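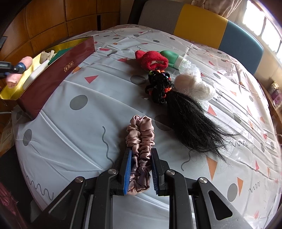

Hastthorpe Middle School says its band program has grown to 119 students this year, up from 69 in January. The number comes from a district newsletter, and it deserves a second look.

The new total includes every sixth grader placed in a required music rotation, which meets twice a week and doesn't hand out instruments until the second quarter. Take them away and the band is back to 69 players - the same as before. 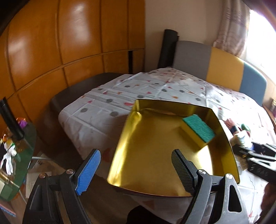 A sponge in a gold-colored metal tray.

Irena Mazurek, who directs the band, said the rotation students "are musicians from day one" and expects many to stay on. She did not say how many stayed after last year's rotation.

The district is also paying for Fluvance, a practice app that logs minutes played at home. Students enter the minutes themselves. A spokesperson said early results were "very encouraging" but would not share them, and the school board did not ask for them before it approved the contract.

The first concert is planned for the Adamczyk Auditorium. The district has not said whether the rotation students will perform.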